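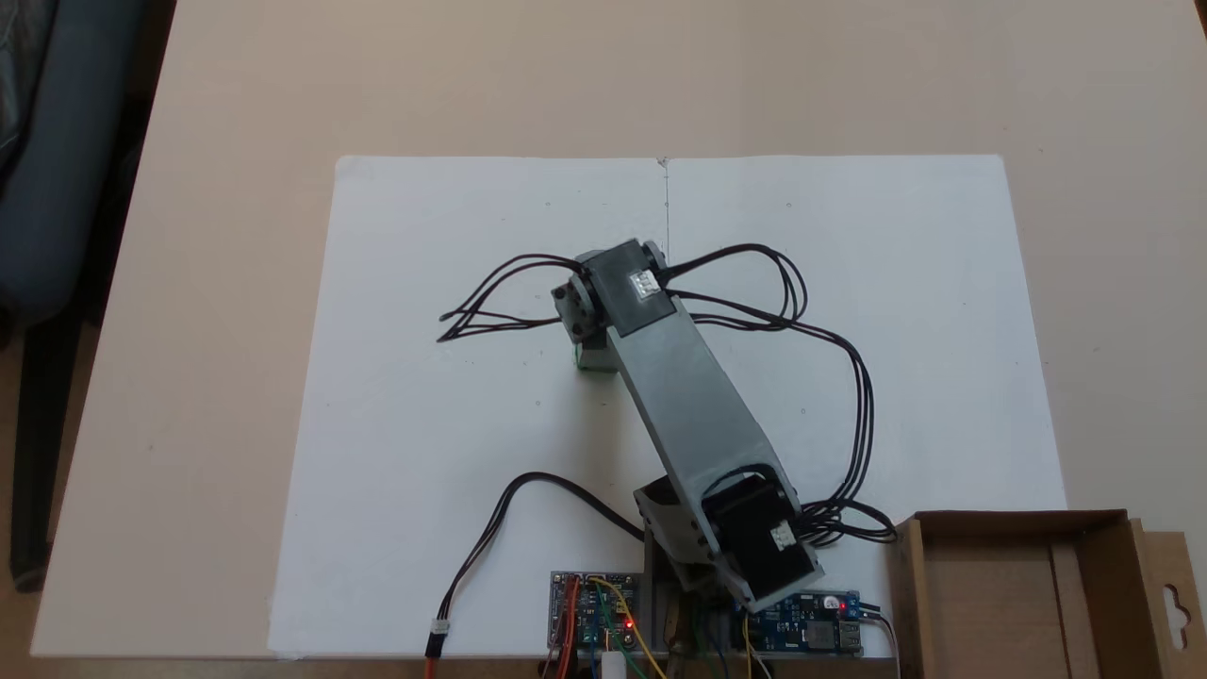
Prutby to charge for parking it used to give away

Drivers in Prutby will pay to park behind the library starting in May, ending an arrangement under which they circled the lot for free.

The town council approved the meters by a single vote after a hearing that ran past 11 p.m., much of it spent on whether a motorcycle is half a car. It was ruled to be a whole one.

Council member Urszula Pawłowska said the lot's 266 spaces are full by 9 a.m. and that 20 of them are taken by vehicles that have not moved since winter. One has a bird's nest in the grille and, under the new rules, will owe the same as everyone else.
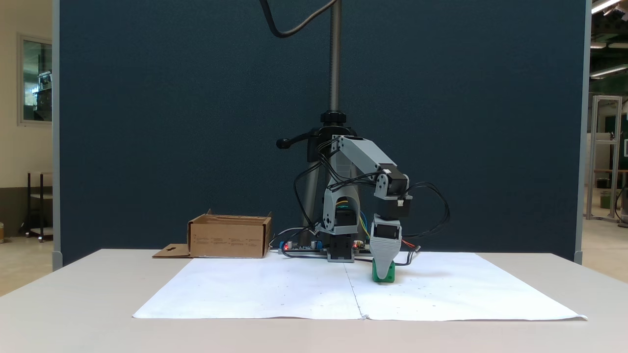

A small gray arm with its gripper on a green object.

Pankaj Kashyap, who owns a shoe repair shop across the street, brought a petition against the meters with 600 signatures. The council thanked him and asked where he had parked.

He had parked in the lot. The meters will be installed by Drudell, which also supplied the town's last set, removed after residents complained that they worked.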